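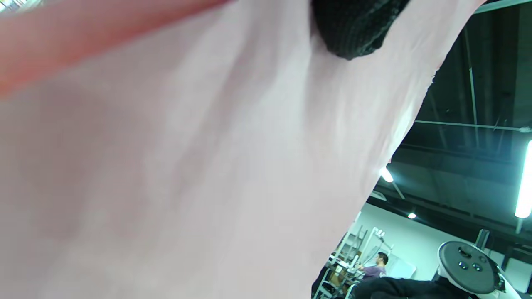

I want to defend the slow way of taking care of a gripper. In our shop in Posham we have one cell that handles cloth, and I have looked after it for 11 years, first as a helper and now as the person who signs the sheet. Cloth is a difficult material for a machine. A metal part is always where you left it, but a piece of cloth folds, hangs and slides, and when the gripper tool holds it high, the camera on the tool can see almost nothing else. A big pale pink piece covers most of the view, and the racks and the man in the purple shirt are left with a narrow wedge on the right side. Along the edge the cloth is a little frayed and thin. For me, this edge is the most interesting place, for it is the first place I look when I must decide if the fingers need work.

The opinion in our trade today is that you should not look. You should change the finger pads every 4,000 picks, write it in the system and go home. Teodoro Bustamante, who teaches the maintenance course at Carrasco, defends this rule very well, and I respect him. He says that a rule does not get tired and does not have a bad morning. It is true. But the rule also does not know what cloth we ran. After a month of soft cotton I have taken off pads that were almost like new. After one week of rough knit I have found a small sharp place on the left pad, and the counter was only at 128.

My way takes nine minutes. I stop the cell, lock it, and open the fingers by hand. I move my thumb along each pad from the back to the tip, without a glove. Then I close the fingers on a strip of old shirt and pull it slowly. If the strip comes out with a line in it, the pad goes in the bin. After that I clean the camera glass and check that the cable has not moved in its clip. Přemysl Kolář, who showed me this, used to do it with his eyes closed, and I thought he was showing off. Now I also close them.

The manager bought Trornotar software last July to watch the motor current, and I use it every day. It tells me when the grip becomes heavy. It has never told me about a sharp place, and I do not blame it, it was not made for this. My complaint is with the people who see a green line on the screen and take the nine minutes out of the shift plan. They have done this to us two times. Both times I asked for the minutes back, and I will ask again if it is necessary.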